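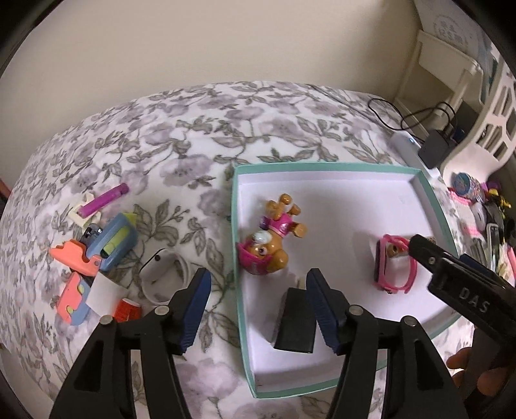 Budgeting for hand-held gripper kits

Budgeting for hand-held gripper kits is the planning that goes on before a team buys tools for recording how people pick things up and put them down. I've put together two of these budgets now, one for the Unetlow project and one for Dretard, and I'm writing this entry mostly from those (edits welcome, I'm sure I've missed things!).

Scope

The gripper itself is the line everybody remembers. Mine always starts with pairs, one for each hand, and then a spare pair, and then the bits that wear: finger pads, pins, little screws, cables. On Unetlow we planned for 11 pairs and I was so pleased with the number that I forgot chargers completely. Laimutė Jõgi, who did the purchasing, sent the sheet back with one word on it, "power?", and she was right. Power strips, adapters and long leads are cheap one by one, but they add up fast when people work at tables at home.

Objects

Props deserve their own line. Small toys, trays, caps, straps, that sort of stuff. You want a good mix of shiny and dull, soft and hard, and things that tip over easily. I set aside 500 dollars for props at Dretard and spent over 83 of it on trays alone, which still makes me laugh. Secondhand is great for this, and a box of odds and ends from somebody's kid is even better.

Rent or buy

Tillman rents kits by the month and Unen only sells them, so the choice comes down to how long you'll be recording. For anything shorter than a season I'd rent. We bought for Unetlow, and by September the pads needed replacing on most of the tools, so check whether spares are in the quote (ours weren't, grr).

Time

Put hours in the budget too! Setting up a table, sorting the objects, checking the files and packing up again took us 34 minutes per session on top of the recording, and I'd only allowed ten.

See also: Equipment leasing; Spare parts planning; Data storage costs

Last edited 25/07/2025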